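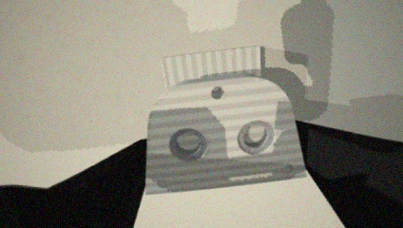

The letter from the county said that Muthu Kamath had been approved for two dairy heifers, free of charge, under the rural livestock grant. It said he should come to the Tarkcombe fairground on 7th October with the letter, a photo ID, and a way to haul the animals home.

He had the letter and the ID. For the hauling he had to ask Reginald Haverford, who lived across the road and owned the only stock trailer on that side of Pultby.

"What do you want with cows?" Reginald said.

"Milk. I'd sell it to the co-op."

"You ever milk one?"

"My grandmother had three. I milked them until I was twelve."

Reginald thought about it and said he would need gas money. They settled on 30 dollars, half of it up front.

Muthu had applied in May. The form ran to nine pages and wanted to know his household income, the size of his land, whether he had a shed, and whether anyone in the family had received an animal from the county before. He had four acres and no shed, so he built one that summer out of posts from the old grape rows and metal roofing he bought off a man in Duvby. An inspector came out in August and pushed on one of the posts with her hand. She asked where the water came from and he showed her the spigot. She wrote something down and left without saying whether it was good.

They got to the fairground early, but the line already went past the ticket booth. A woman at a folding table checked his letter against a printed list and gave him a slip with the number 22 on it.

"When they call you, you go in the ring and pick," she said. "Ten minutes. The vet signs, you sign, and you're done. You can't sell them for three years. If one dies you call us the same day, and you don't bury it before we come."

"What if one is sick now?"

"Then don't pick that one."

Reginald leaned on the rail and looked over the pens. He didn't think much of the animals. They were thin, he said, and somebody was getting paid full price for them. Muthu said he supposed so. A man ahead of them had brought his two sons, and the three of them argued the whole time about whether to get brown ones or black and white ones.

When his number was called, Muthu went in and walked around the heifers slowly. He looked at their feet first, the way his grandmother had. He picked a brown one with a torn ear because she stood square and kept eating while he ran his hand down her legs. The second took longer. The best of the others had a cough, and he listened to it twice before he let her go by. He took a small black one with a white patch over the shoulder.

The vet read the ear tags out loud. The brown one was 1,939 and the black one was 200. Muthu signed four sheets of paper and kept the yellow copies.

The black one loaded without any trouble. The brown one got her front feet on the ramp and stopped. Reginald pulled and she leaned back against the rope. Muthu told him to let it go slack, and they stood there a good while, with people stepping around them, until she walked in by herself.

"That one's going to be a problem," Reginald said. "What are you calling her?"

"Joseph."

"That's a cow, Muthu."

"It was my grandmother's name for the first one. She thought it was a bull calf when she bought it. She was buying in the dark."

Reginald drove home at forty with his flashers on. It was getting late when they backed up to the shed, and the heifers came out stiff and went straight to the hay. Muthu filled the trough. He got out the other fifteen dollars and Reginald put it in his shirt pocket.

"You'll need a second trough," Reginald said. "They'll fight over that one."

"I'll get one in Duvby."

"I've got one behind the barn. It leaks some at the seam."

They walked across the road with a flashlight to look at it.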